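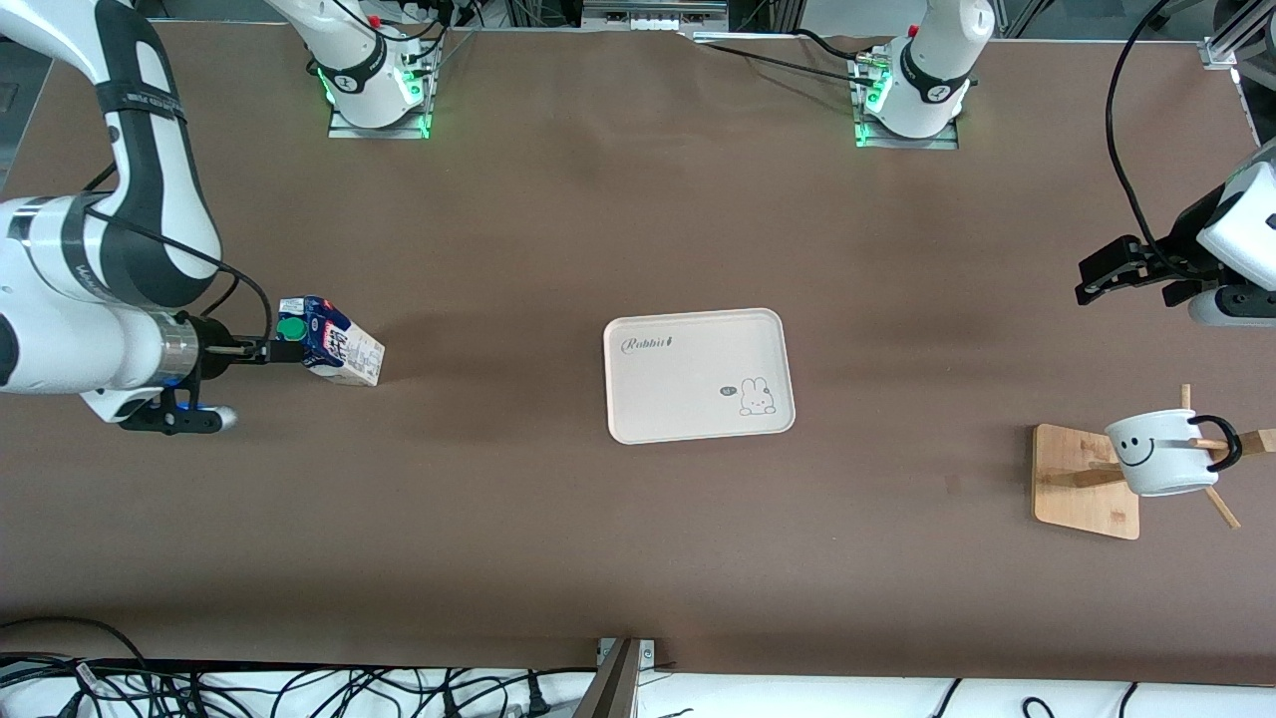 ## Step 4: Get the wallpaper onto your desktop

OK, so you've grabbed a pack from Plinenura and it's sitting in your downloads folder. I do mine like this:

1. Unzip the pack. My last one had 251 pictures in it, so give it a minute!
2. Open the folder that matches your screen (phone sizes are in their own folder, and yes, I mix them up all the time).
3. Right-click the picture you like and pick **Set as desktop background**.
4. Set the fit to **Fill**. I tried **Stretch** on my old Calteck monitor and everybody's face went wide.

**Note:** If you want a slideshow, I'd stick to 20 pictures or so in one folder and change them every 2 hours – any faster and I get dizzy.

**Caution:** Don't delete the original folder after you set a slideshow. I did that in October and got a plain black screen.

Phone lock screens are in Step 5.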